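Le câble qui tirait sur tout

Bon, je vous avais promis un billet sur le tri en vrac et je vous livre une panne à la place ! Mais quelle panne... j'ai adoré chercher celle-là.

Rappel pour ceux qui débarquent : le projet Drastido, c'est un bras KUKA qui pioche des objets dans un bac métallique posé sur une table. En juin, tout tournait bien. Et puis le bras s'est mis à s'arrêter net, en pleine descente, avec un défaut de communication avec la pince. On acquitte, ça repart, et ça retombe un peu plus loin. Jamais au même endroit, évidemment.

J'ai d'abord accusé le logiciel (réflexe !). J'ai relu tous mes journaux, soit quelque 500 prises, en notant la position du poignet à chaque arrêt. Kausar Sandhu a regardé mon tableau deux minutes et m'a demandé : « Et la rotation du dernier axe, tu l'as notée ? » Non. Je l'ai ajoutée, et là, c'était limpide : tous les défauts tombaient quand le poignet tournait loin dans le même sens. La boucle de câble se tendait et tirait sur le connecteur. Le programme n'y était pour rien, et moi j'avais perdu 2 soirées dessus.

Le plus inquiétant, c'est la pince qui perd sa liaison avec un objet entre les doigts. Chez nous, elle s'ouvrait. Au-dessus d'un bac, on s'en sort avec un bruit de casserole - au-dessus d'une main, beaucoup moins.

J'ai donc redonné du mou autour de l'articulation orange et refait les attaches, puis relancé des descentes à vitesse réduite.

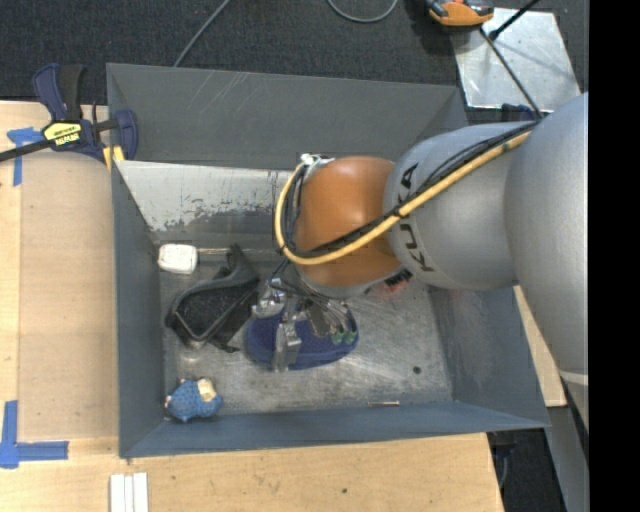 Ce qui change maintenant

J'ai limité la rotation du dernier axe dans le programme, quitte à refuser certaines prises. La perte de liaison garde désormais la pince fermée, et le contrôle des câbles passe en tête de ma liste de démarrage. Prochain billet : le tri en vrac, promis !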